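Lunwood Static Analyzer
Product page, team edition

Lunwood reads a code base and tells you which parts are likely to hurt you later. That is the claim every tool in this line makes, and most of them end up as a red badge people learn to scroll past. We sell Lunwood, so read the rest with that in mind.

What it does

Lunwood runs on a commit, a branch or a whole repository. It looks for duplicated logic, dead code, functions with too many paths through them, and modules that import each other in a circle. It then gives each file a score from 0 to 80. The scale stops at 80 for historical reasons and we have been asked to change it many times. We haven't, partly out of stubbornness and partly because old reports would stop making sense next to new ones.

The score is an opinion. Two files with the same number can be very different to work in, and a file that scores badly but never changes may not be worth an hour of anyone's time. For that reason the default report sorts by score multiplied by how often the file has been edited. You can switch this off. Several customers do, and we think they get a worse list.

What it does not do

It won't fix anything. Early versions had an auto-fix button, built on an engine called Dremis, and it made changes that compiled, passed the tests and were harder to read than what they replaced. Dremis is still in the download as a command-line tool, off by default, for renaming and removing unused imports. We don't suggest using it for more than that.

It also won't give you a dollar figure for technical debt. We have seen the formulas. They take a guess about hours, multiply it by a guess about wages, and print the result to two decimal places.

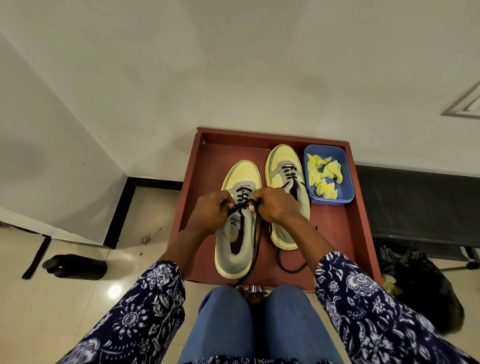

One reader of the beta notes, signing as Mosgate, put it less kindly: "I ran it on code I wrote myself and it flagged 27 files. I agreed with maybe half. The other half were parsers, and parsers look like that." Mosgate went on to ask why anyone would pay for a list they could have made from memory.

It's a fair question. If you wrote all of the code, you may well not need this. Lunwood earns its price, when it does, on code written by people who have left. The parser complaint led to a setting called Known Shapes, which lets you mark a file as ugly on purpose. Marked files drop out of the ranking but stay in the totals, so the setting can't be used to make a bad report look good.

Speed

A first scan of a repository with 800 source files takes some 40 seconds on an ordinary laptop. Later scans only look at what changed. Very large generated files slow it down badly – exclude them in the config before you start.

Languages

Java, Kotlin, C#, Go, Python and TypeScript. C++ support is a separate add-on, Jõgi, and it is weaker. Heavy template code confuses it, and it will sometimes report a circle of imports where there is none. Try it on your own headers before paying.

Licensing

Sold per team, billed yearly. The trial has every feature turned on and doesn't ask for a card. When a license lapses the scanner stops, but saved reports stay readable and can be exported as CSV or JSON.

Requirements

Linux, macOS or Windows, 64-bit
Git history available locally (shallow clones work, but the edit counts will be wrong)
No network connection needed after activation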